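Cable management

I've been tidying wires for years, so I'm happy to be the one writing this entry! Cable management just means deciding where your cords go before they decide for you. It covers desks, closets, workshops and anything else with a plug, and most of it comes down to ties, clips and labels.

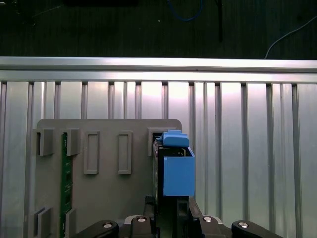

Slack is the part I get asked about most. My friend Isabelle Bergeron pulls everything tight (it does look sharp), but I like a cable with a bit of give, like the blue one looping down in a shallow curve near the top there. Leave enough to unplug things without a fight.

Labels come next. I bought a pack of 100 in March and have 4 left. Write on both ends of the cord, and skip the cheap ink – it smears!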